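To: Bolbridge Building Users list
From: Siham Benjelloun, Facilities Office
Subject: Re: Furniture and plants in the shared rooms

Dear colleagues,

Thank you to Fouad Hegazy for the questions quoted below. The Facilities Office has reviewed them with Ayman Ouazzani, and our answers follow.

> On Monday, Fouad Hegazy wrote:
> Could the office confirm whether desks, chairs and plants
> will be included in the September inventory? Our group
> would also like to know who waters the plants, and whether
> monitors must be switched off in the evening.

1. Desks, chairs and monitors

All desks and chairs will be included. The inventory currently lists 684 items across the building, and each group is asked to check its own entries. Chairs should stay with the desk to which they are assigned. The desk with the brown wooden edge and the chair with the red top edge will remain in their present room.

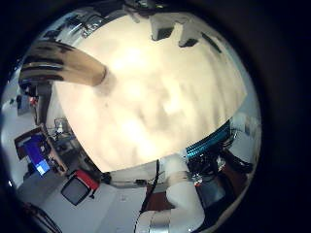 Monitors may be left on during working hours. They should be switched off by the last person to leave, and no later than 6 p.m. unless an extension has been arranged with this office. Small items kept on desks do not need to be listed.

2. Plants

Plants are not part of the inventory, but they remain the responsibility of the group using the room. Please name two people to share the watering. The plant with long green leaves and purple flowers may stay where it is. Its leaves should not be trimmed without first asking Souad Samir, who keeps the plant records.
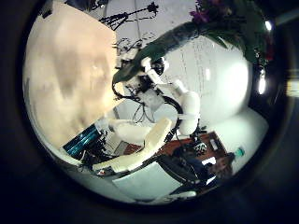 3. Corrections and requests

Corrections to the inventory should be sent to this office in writing. Please allow up to 3 working days for a reply.

Sincerely,
Siham Benjelloun
Facilities Office, Bolbridge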